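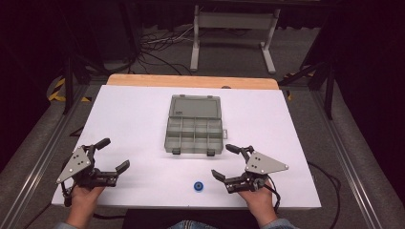 The blue part and the organizer box, with the two grippers opened up on either side.

So, the pinch. A few of you have asked me about it in the hallway, and I've told the story slightly differently each time, so let me write it down properly and then we can all go back to arguing about the coffee machine.

For anyone who joined after the holidays: we've been working with hand-held grippers, one in each hand, on small-parts sorting. You sit at the white table, pick up something little and blue, put it in a compartment of the organizer box, and do it again. And again. It's a pleasant enough job for the first hour! We call the grippers Treska and Leson – sorry, Tresska with two s's, I get corrected on this every time – after the two workshops that made the first sets of fingers. Tresska is the left one. Leson is the right one, and Leson is the one that bit me.

What happened was pretty dull. I had a part held in the right gripper, I let off the trigger to drop it, and the fingers stayed shut. Okay, fine, that happens when the linkage gets a bit sticky. I gave it a little shake. Nothing. So I put down the left gripper, reached across and took hold of the part with my thumb and first finger to wiggle it free, and at that point the fingers let go, the part dropped, and the fingers closed again with my fingertip in between.

It hurt for a minute, I said a word, and I got a bruise under the nail that's now a very nice shade of purple. No skin broken, no trip to the clinic. But if you'd asked me that morning whether one of these things could pinch a person, I'd have laughed at you. They're hand tools. I'd filed them in my head next to the salad tongs.

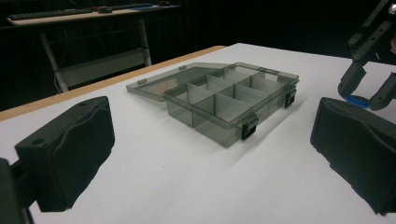 Kai-wen Lam took the right one apart the same afternoon, and this is the part I'd like everybody to read even if you skip the rest. The return spring was fine. The trigger was fine. The trouble was a bushing on the finger slide that had worn oval, so that the slide could cock over a tiny bit and jam. When it's jammed, the spring is still pulling on it. You can't feel that in the trigger at all – it goes slack, like the thing has given up – and then any sideways push on the fingers (a wiggle, say, from a person who should know better) frees the slide and the whole load comes off at once.

We'd had warnings, too. I went back through the log and there were seven notes about the right gripper being slow to open, going back to April. Six of them were mine. I'd written things like "sticky again, fine after shake." I read those with my finger in a bag of ice and I can't say I enjoyed it.

The maker's sheet from Hultton, who supply the bushings, says to look them over every 1,000 cycles. That sounds like a lot until you work out how many little blue parts go into a box in a week. We hadn't been keeping a cycle count at all. Ronaldo Bragança has put a counter into the session sheet now, and he wants us to go well under the number on the sheet and check every 100 cycles until we've got a feel for how fast the new ones wear. I grumbled, then I timed it. The check takes less time than finding a pen.

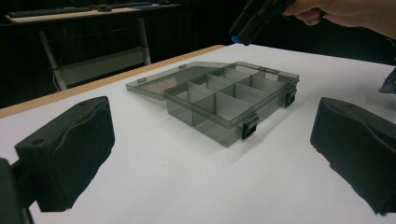 Hand tool, foam pads and an open box on the sorting table.

A few things have changed at the table, so please go along with them even if you're only filling in for somebody.

If the fingers don't open when you let off, stop. Set the gripper on the table with the fingers pointing away from you and slide the lock pin in before you touch anything. Both grippers have a pin now, on a short red cord, in the drawer with the spare pads.

Don't shake it. (Yes, I know.)

Nobody frees a part by hand while the gripper is in the other hand. Use the plastic stick.

Write up every slow opening, even the ones that clear by themselves, and hand the gripper over to Kai-wen after the second one in a session. Maurya has the spare pair set up in the back room, so you won't lose your afternoon.

I also asked whether the foam pads made it worse or better, and Kai-wen thinks better. They took up some of the squeeze, and on bare fingers I might have had a cracked nail to show around. We're keeping the thick pads on both sides for now, though they do make it harder to pick up the really small stuff, and I've heard the complaints. Maurya is trying out a thinner foam and will bring samples to the next bench meeting.

New bushings went into both grippers last week, left one included. The old left bushing was starting to go the same way, so Tresska was next in line to get somebody. If yours feels odd in any way at all, come find me. I'm the one typing with nine fingers.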